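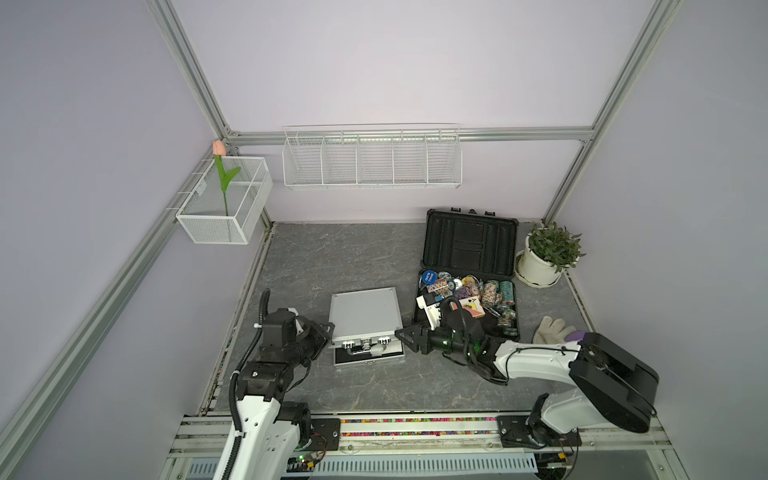 Artificial tulip in a hanging mesh basket, with an empty wire basket at the back.

By Jhosep Palomino
Last updated in March

We use cookies to remember your settings and count page visits. Accept | Manage choices

Skokider (TV series)

Skokider was a regional reality competition made by Lozano, a small production company, and shown on the Selside cable channel. It ran for two seasons and 27 episodes. I watched all of them when they aired (yes, even the clip show), so I've ended up writing most of this entry.

Format

Each season began with 12 contestants who had to run a failing store together. At the end of every episode the host sent one of them home, except in weeks when he felt generous, and he felt generous a lot! The first season needed two extra episodes to get down to a winner. Prize money was never announced on air, and I haven't found a figure I trust.

Change of host

The original host quit after season one to run for county office. His replacement was a retired action star who was friendly, a little stiff, and clearly reading off cards. I liked him, but plenty of viewers didn't, and the old host kept bringing it up at his own campaign stops. At one pancake breakfast he spent more time on the show's numbers than on roads.

Ratings

Selside put the season one finale at 3,066 households, which was very good for that channel. Season two opened at some 3,000 and slid from there, though the later figures were never published and I'd be careful with the ones that float around fan boards. The old host always called it a collapse. Lozano blamed the new time slot, 10 p.m., up against local basketball.

Later history

A third season was cast but never filmed. Lozano sold the format to Dusska, which reworked it as a cooking show with a different name and no eliminations. The former host lost his race and came back once, as a guest judge. The two hosts never appeared on screen together.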